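3. Preparar la cocina antes de instalar el purificador

Si ha llegado hasta aquí, ya tiene el Stistley fuera de la caja y con todas sus piezas a mano, así que lo peor del embalaje ha quedado atrás. Antes de abrir ninguna llave conviene dedicar un rato tranquilo a la cocina, porque una buena preparación ahorra muchas idas y venidas con el cubo y la fregona.

3.1 Elegir el sitio

1. Busque un lugar cerca del grifo de agua fría, a menos de 70 cm de la toma. El tubo que viene con el equipo da para esa distancia con holgura, pero no le gustan las curvas cerradas.

2. Compruebe que el mueble bajo la pila tenga al menos 18 cm libres de ancho. Si guarda allí los productos de limpieza (como hacemos casi todos), sáquelos y aproveche para pasar un paño.

3. Mire por dónde entra la luz. El depósito transparente debe quedar fuera del sol directo, y una ventana cercana puede darle más horas de sol de las que uno imagina. Fíjese por la mañana y otra vez a media tarde.

Fregadero con grifo al fondo y ventana de cuatro cristales:
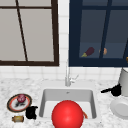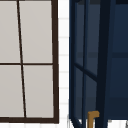 3.2 Cerrar el agua y conectar el tubo

1. Cierre la llave de paso del agua fría, girándola despacio hacia la derecha. En las casas antiguas suele ir dura - no la fuerce con alicates.

2. Abra el grifo y deje que salga el agua que quede en la tubería. Ponga un recipiente debajo de la toma de todos modos.

3. Enrosque el adaptador Levley a mano hasta notar resistencia, y después dé un cuarto de vuelta con la llave plana.

4. Introduzca el tubo azul hasta el tope y tire de él con suavidad. Si se mueve, sáquelo, corte el extremo bien recto y vuelva a empezar sin prisa.

Precaución: no conecte nunca el purificador a la toma de agua caliente. El cartucho se deforma y la garantía no cubre ese daño.

3.3 Primer enjuague

1. Coloque el cartucho Simard con la flecha hacia arriba y abra la llave de paso poco a poco.

2. Deje correr el agua 4 minutos. Es normal que al principio salga gris o con burbujas; es polvillo de carbón y no debe preocuparle.

3. Pase un papel de cocina seco por cada unión. Si sale húmedo, cierre el agua y repita el paso 3 del apartado 3.2.

Nota: cada cartucho está pensado para filtrar 2,000 litros. Apunte el mes de instalación en la etiqueta del depósito (por ejemplo, octubre) y téngala a la vista cuando pida el recambio.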